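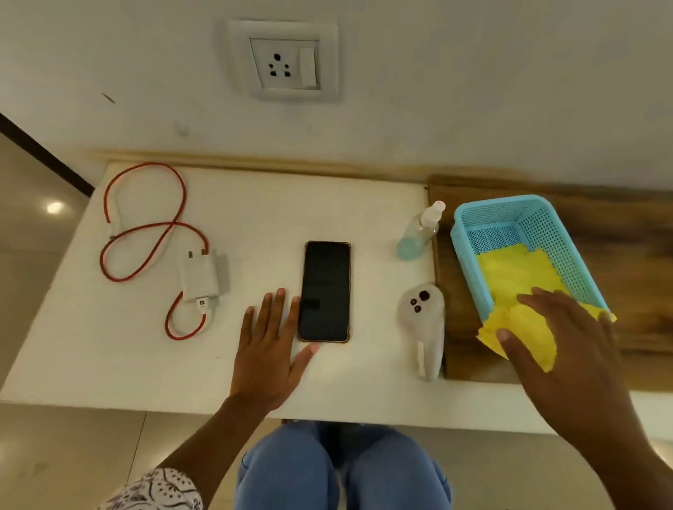
Feritow: phone wiping demonstrations

Feritow is a set of short head-view recordings of a person cleaning a phone at a small table. It was put together for Kettle, a two-arm tabletop robot being built in a spare room. The arms are not strong and the grippers are slow, so the task had to be light and had to fit in a small area.

Version and contact

First release, 2 September 2019. Maintained by Lorraine Wainwright. The recording and sorting scripts are in the Conberg repository under tools/. The arm firmware is separate and lives in Domau.

Contents

434 clips, one folder per clip. Each folder has the video, a text file of phase labels and a notes file, which is often blank. 437 were recorded. Three had damaged video and were dropped, and the remaining folders were not renumbered, so expect gaps.

Video is 24 frames per second. There is no depth and no audio.

Phases

reach: a hand moves toward the bottle, the cloth or the phone
fetch: the cloth is taken out of the basket
spray: the bottle is held over the screen
wipe: cloth in contact, either hand or both
return: things are put back down

Phases can repeat within a clip. A clip that starts partway through a phase is labeled from its first frame.
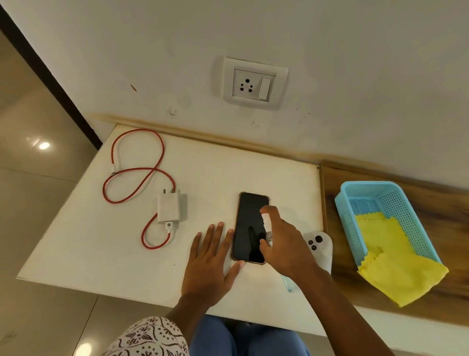 The spray label begins when the nozzle is over the phone and ends when the bottle leaves it. It does not say whether any liquid came out. If you need that, you will have to label it yourself. Kettle can't work a pump bottle yet, so the planner skips the phase and waits for a key press.

The left hand is labeled "hold" when it is resting flat near the phone, even if it isn't holding anything. This was a poor choice of name, but the training script depends on it.

Known problems

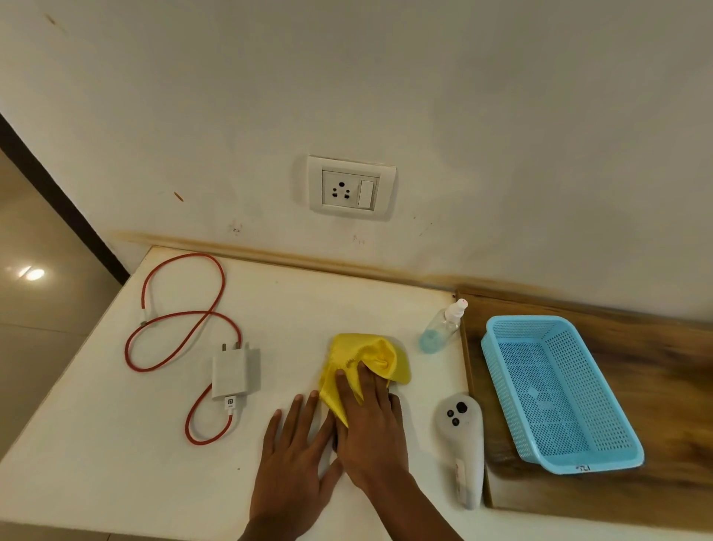 Wipe is the hardest phase to label and the one where Kettle does worst. The cloth hides whatever is under it. When it is bunched up like this, with both hands pressing down, no phone outline can be drawn at all, and the tracker tends to lock onto the red cable on the left instead. We mask the cable before training. The mask script is mask_cable.py and it needs a hand-drawn polygon for each clip.

Shiny floor tiles show up at the left of the view and the reflected light can throw off auto exposure. Crop the left side if your model is sensitive to it.

23 clips have no return phase. They are listed in no_return.txt.

To do

Relabel "hold" as "rest"
Redo the wipe boundaries from the August batch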